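Week 4: Buying, Owning and Looking After Clothes
Household Economics for Beginners, Drudlow Community College
Notes by Gwenllian Pumphrey
Tuesday, August 19, 2025

Okay, a few people asked me to write up last night's class because I talk too fast and the whiteboard got wiped before the break. So these are my notes, tidied a little, with the bits I skipped when we ran out of time.

We started with the wardrobe question. I asked you all to write down what you think you spend on clothes in a year, then fold the paper and put it away. Please don't lose that paper! We're opening them in Week 6 once you've been through your bank statements, and I'd like you to be a bit shocked. When I did mine the first time, I'd guessed a number that would barely have covered shoes.

Cost per wear

You take what you paid, add whatever you've spent keeping the thing going (dry cleaning, a new zip, the special wash you bought for it), and divide by the number of times you've worn it. My example on the board was my grey wool coat. It cost $174 and I've worn it 96 times, so it's sitting at about $1.81 a wear and getting cheaper every cold morning. Compare that with the green satin dress, which I wore 2 times, both to weddings, and which I am not going to do the sum for in public.

A couple of things to watch with this method. It flatters everyday clothes and it's very hard on anything you keep for occasions. A funeral suit will always look terrible on paper and you still need one. Darren at the back pointed out that it also tempts you to wear something only to bring the number down, and yes, I have worn that coat in weather that didn't call for it.

The other trap is using it before you buy. "I'll wear it every day" is a forecast, and most of us are lousy forecasters. If you want to use cost per wear in a shop, halve the number of wears you're imagining and see if you still like the answer.

Fixed and variable costs, at home

Remember from Week 2 that a fixed cost is there whether you use the thing or you don't. The washing machine is fixed once you've bought it. The power, water and detergent for each load are variable. Where clothes get interesting is that some of them drag their own costs home with them. A cotton T-shirt goes in with everything else. A silk blouse wants hand washing or the dry cleaner, so you've signed up for a little subscription without noticing.

Read the care label before you get to the till. It takes a few seconds and I reckon it's the most useful habit in this whole unit. If it says dry clean only, ask yourself how often you've been to the dry cleaner this year. Mine's in the arcade next to the old Lloyd building and I go when I'm driving past, so twice if I'm lucky.

Storage is a cost too

We got into a good argument here, so I'll put down both sides. Priya's view was that if you already have the cupboard then storing things in it is free. My view is that the cupboard has other uses, and whatever you can't put there is what you're giving up. That's opportunity cost, and it's the idea I most want you to take away from this part of the course.

Priya's comeback was that an empty cupboard isn't worth anything to her, and fair enough. If there's truly nothing else you'd do with the space then the opportunity cost is zero. I'd only add that people rent storage units for stuff they could have given away, and they started out with free cupboards as well. One of my neighbours added up what she'd paid for her unit over the years and got $3,028. She told me the figure over the fence and then went quiet for a bit. What was in there was mostly winter bedding and her sons' old school blazers.

Winter gear

It's the bulkiest thing most of us own and we use it for a few months at most, so it's a good test for everything above. If you're up here on the coast you might get six weeks of proper use out of a heavy jacket. If you're in the mountains it's a different story altogether.

My rule is to sort it at the end of the season, when you still remember what you wore. By December you've forgotten, it's boiling, and you'll shove the lot back on the shelf just to be rid of it. Get everything out on the bed and do it in one go, including the stuff hanging behind the door.
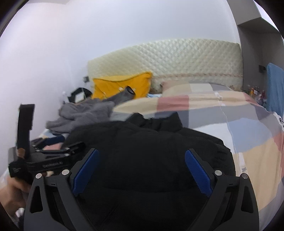

Then it's three piles. Wore it, didn't wear it, and would have worn it if it had been fixed. That third pile is where the money is. A stuck zip or a split lining costs far less to repair than a jacket costs to replace, and yet the broken one hangs there for years while we buy another. I had mine re-zipped at Stuleo, the alterations place near the station, and he did it while I got a coffee and a sausage roll.

For anything with down in it, don't keep it squashed. It needs its loft to keep you warm, and months in a compression bag won't do it any favours. Wash it according to the label, dry it right through (this takes ages, longer than you'd think, check the corners) and hang it or fold it loosely somewhere airy.

Selling what you don't want

I ran out of time for this so it'll be the start of Week 5, but have a think about what your own time is worth. If you spend an hour photographing, listing and posting a jumper that sells for $12, you've paid yourself $12 an hour less postage. For some people that's a nice evening in front of the telly. For others it's a good reason to drop the bag at the op shop and get on with their Saturday. I use a consignment shop called Retier, which takes a cut but does all the fiddly parts, and next week we'll work out whether that cut is worth it.

To bring next week

One piece of clothing you'd never buy again, and your best guess at what it cost.
The care label reading sheet, filled in for five things you own. Bras count, Lorraine.
A calculator, or your phone if you promise to stay off the football scores.

We're in Room 4 again, the side door will be open from quarter past six. If you missed last night, borrow someone's notes on fixed costs as well as these, as I've gone over that part pretty quickly here.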